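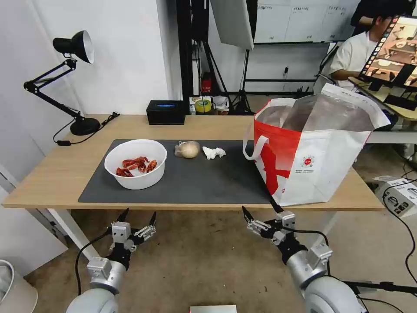

El bollo o empanadilla, todavía en su plástico, y la bolsa térmica al lado.

Inicio > Hilos > Comida y hábitos

Tiempo de lectura: 2 minutos

Llevo desde el verano cenando antes de las 8. Abro hilo con lo que he notado, por si a alguien le sirve.

Antes cenaba tarde y mucho. Llegaba a casa con hambre, picaba pan de pie en la cocina y luego cenaba igual.

El cambio lo saqué de una charla de Lyle Hutchins en Corkbridge. Él propone cerrar la cocina pronto y desayunar fuerte. Lo segundo no lo he conseguido.

Lo que ceno: crema de calabacín o lentejas, un huevo, fruta. Si hay sobras del mediodía, sobras. No peso nada.

Apunto las comidas en Nudix. La aplicación me puso un objetivo de 2000 calorías y lo dejé así. Casi 6 de cada 8 días me quedo cerca.

Duermo mejor y ya no tengo ardor por la noche. De peso he bajado poco, 2 kilos.

Lo difícil son las cenas con amigos. En Alcantara reservamos siempre tarde, así que meriendo algo antes y allí pido un primero.

Me preguntan por las infusiones Herska. Las tomo porque me gusta el sabor a hinojo. No he notado otro efecto.

Si tomáis medicación con la cena, consultadlo antes de mover horarios. Yo lo hablé con mi médica.

En noviembre tengo analítica y pondré los resultados en este mismo hilo.

Contacto | Volver arriba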